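Home | Issues | Sections | For Authors | Contact
Filed under: Container Growing, Substrates and Reuse
Last updated: January

3. Materials and Methods

3.1 Containers

All containers were cut from used foam shipping boxes collected from two grocery stores and a pharmacy in Wullness. Boxes were accepted if the walls were at least an inch thick and the base had no cracks. Any box that had carried fish was washed twice with dish soap and left outside for a week before use. Lids were set aside and later cut into strips to raise the planters off the ground.

Drainage holes were made with a heated rod. We tried a hand drill first, but the foam tore on the underside and the loose beads ended up in the growing mix. The rod left a clean, sealed edge. Holes were placed in the base and not the side walls, except in the reservoir planters, which had a single overflow hole just above the base.

3.2 Growing mix

The base mix was composted bark, coarse sand and sifted garden compost, blended by the bucket. Peat was left out of every treatment. The mix was moistened the evening before filling so that it would settle evenly, then topped up the next morning to a line marked inside each wall.

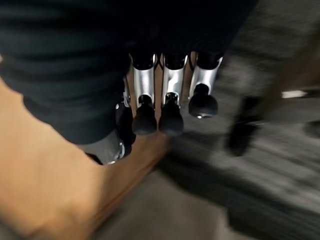 Slow-release fertilizer was added at the label rate for leafy vegetables. It was worked into the top half of the mix only, as lettuce and chard root fairly shallowly in the first weeks and we wanted to limit losses through the drainage holes. No liquid feed was given at any point in the trial.

3.3 Plants and layout

Seed of the loose-leaf lettuce Drisico and the chard Primska was sown in plug trays under cover. We sowed 2000 lettuce seeds and 1000 chard seeds, far more than the trial needed, so that seedlings of matching size could be chosen at transplanting. Plants with damaged or uneven seed leaves were passed over. The spare seedlings went to neighboring plots.

The trial took up 69 planters on a gravel yard at the Steyn garden site. The yard is open to the south and west. A board fence along the north side gives some shelter but also reflects heat in the afternoon, so planters were moved one place along the row at each weekly check. This was tedious work, and a wheeled bench would have been a better choice. 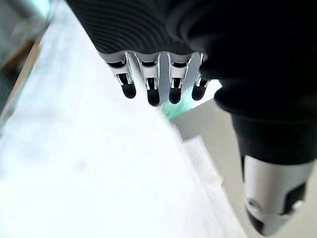
Figure 2. View of the gripper fingers from behind.

3.4 Watering

Planters were watered by hand at 7 a.m. with a measured jug. Half of them were watered on a fixed schedule and the other half only when the top inch of mix felt dry to the finger. The finger test is crude, and two people will not always agree on it. For this reason the same person made the check throughout, apart from a short period when she was away – those readings are marked in the data sheet and were left out of the comparison of watering methods.

Rain was recorded with a simple gauge fixed to the fence. On days when the gauge held more than a quarter inch by morning, no planter was watered under either method.

3.5 Measurements

Mix temperature was read at midday with a probe pushed in halfway between the plant and the wall. We also took readings from a small group of clay pots of similar volume, filled with the same mix and standing in the same rows. Clay pots were not part of the yield comparison.

Lettuce was cut once, at the soil line, and weighed within the hour. Chard was picked leaf by leaf as the outer leaves reached hand length, and the weights were added up over the season. Leaves with slug damage were weighed along with the rest. Roots were washed out at the end and checked for circling along the foam walls.

Wall condition was scored at the start and finish. Unpainted foam yellows and turns chalky in strong sun, and we wanted to know whether a coat of masonry paint would slow this down. Half the planters were painted on the outside with a water-based product and allowed to cure before filling. The inside faces were left bare in all cases.

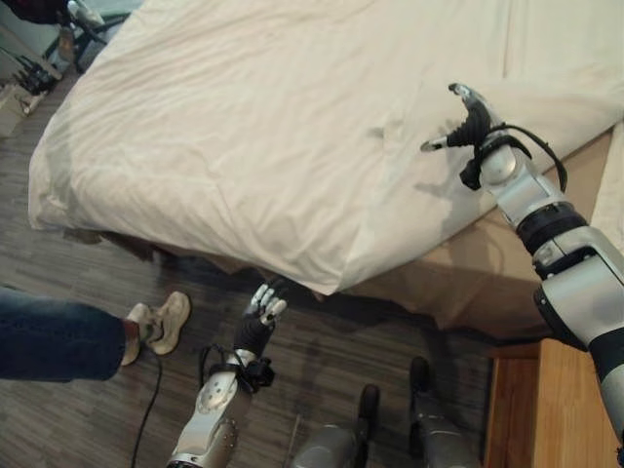
4. Results

4.1 Mix temperature

Foam planters stayed cooler than clay pots at midday and changed less between cloudy and sunny spells. The gap was widest in still, bright weather. Painted planters in the darker of the two colors ran warmer at the wall, but the difference had mostly gone by the center of the planter. Early in the season the foam was slower to warm up, and chard in particular made little growth until the nights turned mild.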